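Clear Bins for the Pantry and the Linen Shelf: A Gallery

Filed under: Home & Storage, Small Spaces, Galleries

14 comments | 101 shares

Clear plastic bins have been the standard answer to a messy cupboard for years, and there are now more of them on sale than anyone could want. Most look the same in a store listing. Kiyoshi Wada spent part of July emptying the cupboards of his two-room apartment and putting everything back in see-through bins, and this gallery follows the work with notes on what to look for when you buy.

The apartment has one tall pantry cupboard, a shelf over the washing machine and a narrow closet in the hall. Before the change, the pantry held bottles at the front and everything else behind them. The hall closet had cloth bags and towels in a single pile. Wada measured all three spaces first and wrote the inside width, depth and height on a card that he kept in his wallet. He recommends measuring at the door hinges too, where a cupboard is often narrower than it is farther back.
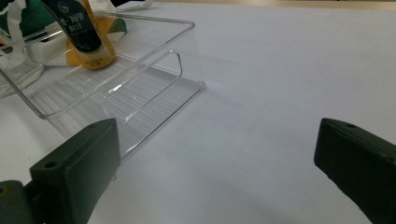 Bottles were the first job. A tall bottle on a deep shelf tends to end up at the back, and the only way to reach it is to take out the ones in front. In a long bin the whole row comes forward at once. The bin works as a drawer, and the shelf stays where it is.

The handle matters more than the size. Wada looked at bins from two makers, Jukora and Arai, and passed over the ones with only a rolled lip at the top. A lip is fine for a bin of tea bags. With full bottles inside, it is hard to get a grip on, and the plastic flexes when you pull. An opening cut through the end wall takes four fingers and keeps the hand low, close to the weight.

He also suggests checking the floor of the bin before paying. A ribbed floor holds the bottoms of bottles slightly above the plastic, so a drip runs down between the ribs and the bottles don't stand in it. The drawback is cleaning. Soy sauce and syrup dry in the grooves, and a sponge goes over the top of them. An old toothbrush and warm water will do the job in a few minutes. Do not use a scouring pad on clear plastic of any kind, as the scratches turn it cloudy.

A few notes on loading a bottle bin:

Stand the tallest bottles at the back and the short ones at the handle end.
Turn the labels toward one long side. That side faces out when the bin is on the counter.
Leave a gap at the front the width of a hand, or the handle opening is useless.
Stop at 3 kilos for a bin on a shelf above shoulder height.
Wipe the bottles before they go in.

The pantry took one evening. The old wire rack came out, and two jars of pickled plums that had been behind it since the last move went in the trash. Wada kept the upper shelf for dry goods, which he stores in their original bags with a clip. He tried decanting rice and flour into matching canisters some years ago and gave it up after a month.

The hall closet was harder. Bottles keep their shape, and cloth doesn't. A stack of folded bags looks good for a day and then slides over when the first one is pulled out. The bins help by giving the stack four walls, though a bag with long handles will still work its way over the side.

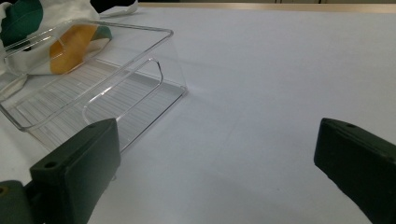 Photo: Lirnov Home Library

Color is the easiest way to tell one bag from another once it has been stuffed into a bin. A panel of green or yellow shows through clear plastic well enough from across a room, although a little duller than it looks in the open. With plain white bags there is not much to go on, and Wada ties a short piece of string to the handles of the ones he uses for vegetables.

He has stopped folding most of his cloth bags. They go in loose, pushed down with the flat of the hand, and the ones used most go on top. Towels and pillowcases are folded in thirds and stood on edge. Anything that has been washed should be fully dry before it goes into a plastic bin. Air does not pass through the walls, and a damp towel at the bottom will smell in two days.

For labels, he bought a roll of removable tape from Molidine and wrote on it in pencil. The tape goes on the top rim, at the right-hand end, so it can be read without moving anything. Printed labels look neater but get in the way when the contents change, and in this apartment they change every season.

Sizes and cost

Wada bought six bins in two lengths. The longer ones are 40 centimeters and fit the pantry with the door closed. The shorter ones went to the hall closet and the shelf over the washing machine. He paid 1,000 yen for each of the long ones. He found cheaper bins at a discount store, but their walls bowed out when filled and they would not sit side by side.

Two things he would do differently. He would buy one bin, use it for a week, and then go back for the rest. He would also choose bins with straight sides. The first pair he brought home tapered toward the base, and on a narrow shelf the wasted space at the bottom added up to the width of a bottle. That pair now holds seed packets and plant ties on the balcony.

Wash new bins in lukewarm water with dish soap and dry them with a soft cloth. Keep them out of the dishwasher unless the label says otherwise. A bin that has gone yellow from sunlight won't come clear again, but it can still be used under the sink.

Tags: pantry, clear bins, cloth bags, closet, apartment storage

Share this gallery | 14 comments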